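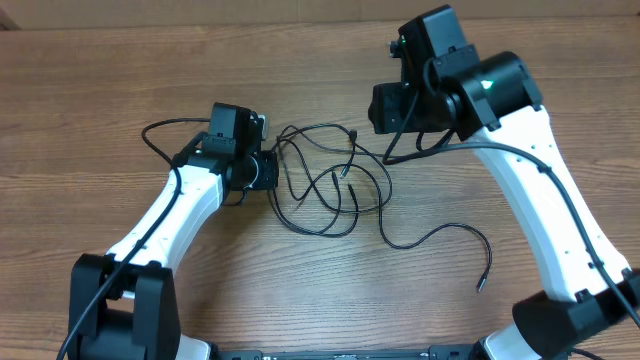 Black cables on the bench top, thin ones crossed in the middle.

Bench notebook, cable sort, 18/10/2019
Entry by Dennis Whiteley. Copy to Jericho Tiongson and Deolinda Falcão.

Purpose

Work through the mixed black cables from the Radwood drawer, separate them, test what is worth testing, and get the survivors into labeled bags. The drawer has been a dumping place since July. Jericho lost most of a morning there looking for one good lead and ended up buying a new one.

Starting condition

All black, mixed gauges. The thin ones cross each other in loose loops and S-curves. No tight knots found by eye. Old kinks expected in anything that came from the bottom of the drawer, where the Golob power bricks had been sitting on top of the cables.

The table top is wood with a strong horizontal grain. Black cable reads well against it, much better than on the gray mat. Leave the mat off for this job.

Method

1. Spread the pile before pulling on anything. Lift and shake gently from the middle. Pulling on a free end closes the loops further in, and a loop closed on a thin lead leaves a kink that stays.

2. Find the ends. Trace from the plug back into the pile, never from the middle outward. Where a plug is visible, turn it to the outside of the pile and leave it there.

3. Take the thickest cable out first. It is stiff, it holds the others up off the table, and the thin ones slide off it with little help. Hold it a hand's width from where it enters the pile and raise it in a tall loop. Let the thin leads drop off the side. If one rides up with it, stop and free that one by hand.

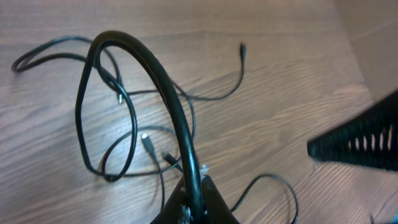 4. Take the thin cables out one at a time, top layer first. At each crossing, check which one lies over. The upper one moves and the lower one stays put.

5. Lay each freed cable straight along the grain for inspection. The grain gives a rough straight edge, and a set bend shows up against it at once.

6. Measure, test, coil, bag, label. Finish one cable completely before freeing the next. Last time I freed them all first and they tangled again on the table.

Inspection notes

Jacket: run the full length between finger and thumb, slowly. Feel for flats, nicks, and soft spots. A flat with no break in the jacket passes if the lead tests good. Any nick that shows conductor or shield is scrap. No tape repairs. Bořivoj Kopecký would like an exception for the long ones. I do not agree, and until we settle it they go in the scrap bin along with the rest.

Strain relief: bend the cable to each side just behind the plug. If the molding opens up, scrap.

Plug: check the metal for dark spots and for side play. Wipe with a dry cloth first. Use contact cleaner only if the reading jumps.

Continuity: meter on the low ohms range, leads zeroed, clips on both ends. Flex the first hand's width at each end while watching the reading. Most of our failures are there. A steady reading with the cable lying still proves very little.

Measured lengths, thin leads

Lead A: 126 cm. Passed.
Lead B: 118 cm. Passed. Slight set bend near one end, did not affect the reading.
Lead C: 172 cm. Failed on flex at the plug end. Jacket good along the whole length. Set aside for re-termination if Deolinda wants the practice, otherwise scrap.

Lengths are plug tip to plug tip with the cable pulled just straight. Jericho measures jacket to jacket, so our numbers will not match his older labels. Relabel to the tip measurement as they come through.

Thick cable

Not measured today. The jacket is rubbery with a slight gloss and bends in wide curves. It will not take the small coil we use for the thin leads without springing open. Coil to the large former only, two ties, opposite sides. Store flat on the Cludside shelf. Do not hang it from the hook, as the last one took a permanent bend at the top.

Coiling

Over-under for anything longer than a meter. Plain loops put a twist in each turn, and in a thin lead that twist comes back as a figure eight when it is paid out. Hook and loop ties only. I cut off three wire twist ties from the drawer stock today and each one had marked the jacket.

Do not wrap the tail around the coil to secure it. This puts a sharp bend right at the strain relief, which may be how Lead C failed, though I can't show that.

Labels

Brillness tape, white, narrow roll. Flag style, one at each end, a finger's width behind the molding. Length on the first line, test date on the second. Put the same text on the bag. The wide roll peels off on thin jackets, so please stop using it for this even when the narrow one has run out.

Open items

- Jonatan Lunde to confirm whether the Radwood drawer can have dividers. Without them the pile will be back by spring.
- Golob bricks need their own bin. Moved to the end of the lower shelf for now.
- Need more small bags with a write-on panel.
- Meter clip, red side, is loose. It gave a false open on Lead A until I reseated it. Check the clip before failing anything.
- Decide on the re-termination of C. Deolinda, initial here if you are taking it.
- Thick cable still to be measured and flexed at both ends. Use the floor for the length.

Added later: Bořivoj asked for the pass limit we are using. Under one ohm end to end after zeroing, with no movement on flex. Same as the previous entry.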